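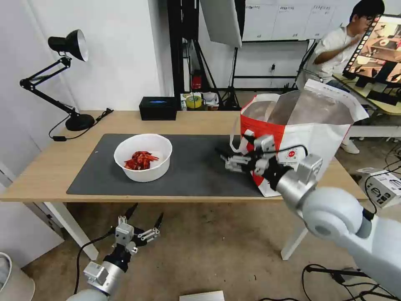
Best way to keep takeout hot on a 47 minute drive?

Posted 04/07/2020 in Food & Kitchen

Hi all! We moved out past Gritville in December and I love it out here, but the one thing I miss is living down the street from good food. Our favorite noodle place, Tsuchiya, is still doing pickup, and it's 47 minutes door to door if I catch the lights right. By the time I get home the soup is lukewarm, the fried stuff is limp, and the whole car smells like garlic (ok, that part I don't mind).

I've tried a beach towel over the bags and I've tried the floor vent on full blast. The vent cooked my ankles and did nothing for the dumplings. I've been looking at those insulated shopping bags with the shiny lining, but are they any good for hot food or are they really just for ice cream? I usually order for four, so two soups, a couple of rice dishes and something fried. I don't want to spend a fortune and I don't have room for a giant cooler in the back seat because of the car seats. Help!

soupinthesuburbs

mapleridge_mom
Get the insulated bag! I use mine for hot stuff all the time. Skandel has them by the registers.

oldvanguy
I drove catering deliveries for years, so I have opinions on this one. Yes, the shiny-lined bags work for hot food, but they only slow things down. They don't make any heat, so whatever you put in is the best it's ever going to be. A few things that made a big difference for me:

Warm the bag up first. Fill a couple of jars with hot tap water, screw the lids on tight, zip them in the bag when you leave the house and leave them in for the drive there. Take them out when you load the food, or keep one in if there's room.

Pack it full. A half-empty bag loses heat a lot faster, so stuff the gaps with dish towels. Soups go on the bottom, rice on top of the soups.

Keep the fried food OUT of that bag. I know it sounds backward, but steam is what's making it limp. Put it in a plain paper bag with the top open, let it go cool, and give it a few minutes in a 400 degree oven when you get home. It'll come back fine. Ask them to leave the lids cracked on anything crispy too.

For the soup, see if they'll pack the noodles separate from the broth. Most places will if you ask when you order. Then you just bring the broth back up to a boil on the stove and pour it over, and the noodles haven't turned to paste on the highway.

One more thing – get a bag with a zipper or a flap that really closes. The open tote kind is fine for walking home from the store but it lets everything out the top on a long ride. Mine's a Tulberg, the zipper sticks a little, still going after a lot of miles.

And if anything with meat or seafood in it is only lukewarm when you walk in the door, heat it all the way through before you eat. Don't let it sit out while you set the table and hunt for the chopsticks.

soupinthesuburbs
Oh wow, thank you! I never would have thought to split up the fried stuff. Trying the hot water jars this week. Does it matter if the bag sits on the seat or the floor?

oldvanguy
Floor, behind the passenger seat. It's flat and it won't tip when you brake. I learned that with a full tray of gravy.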